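Sun 5 March

Slept until nine, then lay there working out how many paper cups I handled last week. The tally sheet says 1,092. I'm sure I dropped a few that never made it onto the sheet, and I'd like credit for those too.

The new line at Grorna is supposed to be running by May. Until then the mornings go on as before, packing and stacking, and the afternoons are for teaching. Chowdhury from the front office calls us "demonstrators" now. Same pay, nicer word. You take the hand-held gripper, you pick up a cup, you put the cup where it goes, and you do it again until you have your 40 good ones and can sit down. Then the files go off to Futell and somebody there decides whether I pick up a cup correctly. Twenty years of drinking coffee and I finally get graded on it. 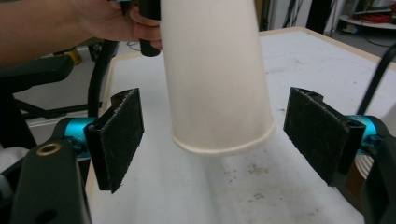 Cup upside down between the felt pads, Friday shift.

The felt is getting ratty at the edges. I mentioned it and was told new pads are on order, from the same place, I assume, as the new chairs.

What I didn't expect is how it changes your hands. I caught myself in the kitchen tonight picking up a glass with two stiff fingers, slow and level, like the glass was going to file a complaint. Kavinda Miah says he does it with his toothbrush. He's been on the packing side longer than any of us and he is the best at this by a mile, so of course they want 400 more from him before the month is out. He asked Chowdhury what happens to the packing side when the line is up. She said there would be "2 roles overseeing." There are six of us. Kavinda did the subtraction out loud, very politely.

I don't hate the thing, to be fair. My wrists are glad of the afternoons. And there is some satisfaction in a clean pick, the pads closing and the cup not denting. I just wish I was getting good at something I'd be keeping.

Maden called about the overtime sheet - she wants it by noon tomorrow. Haven't started. Need to buy bread and find my other work shoe.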